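From: Walter Betancur
To: pantry-swap list
Subject: Re: Small kitchens, where does it all go?

> We moved into a place with one cupboard and I'm at a loss.
> Does anyone keep dry goods out in the open? Doesn't the flour go stale?

Yes, and I love it! I've had flour, oats and beans out on open shelves for seven years (jars with good lids, that's all) and the flour has been fine. Wire racks are great for this, you can see what you're low on before you shop.

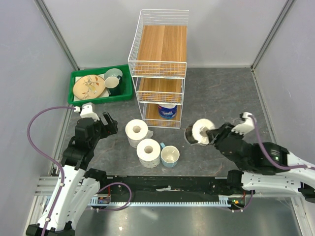
Last changed: 2023-09-11

Buy less at a time, too. I used to haul home 13 pounds of rice from Lakatos and then eat it until April. Now I get five and it's gone while it still smells good. Whole wheat goes in the fridge, in the door if you can spare it. Write the date on the lid with a grease pencil!

Happy to send my jar sizes if anybody wants them.

Walter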